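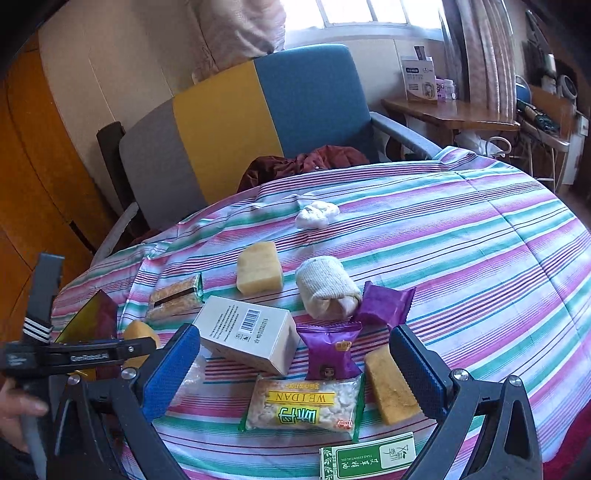 Snacks, a carton and soft pieces on the striped cloth.

Packing your Skalley gift box

1. Spread everything over the table first, so you can try a few arrangements in your head before anything goes in.

2. Start with the carton, then tuck the softer pieces along the sides — they make a lovely cushion.
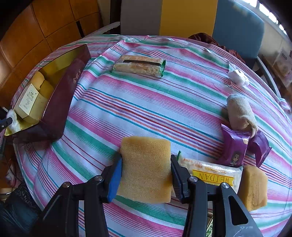

Maroon box with gold interior, carton inside.

Note: Keep packaged snacks for last, dear packer, as they crush so easily.

3. Fill any gaps with crumpled clear wrap.
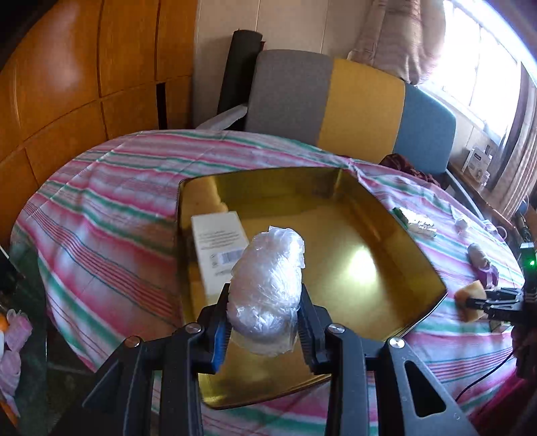
Caution: Please don't press down hard on the top layer, however tempting it may be!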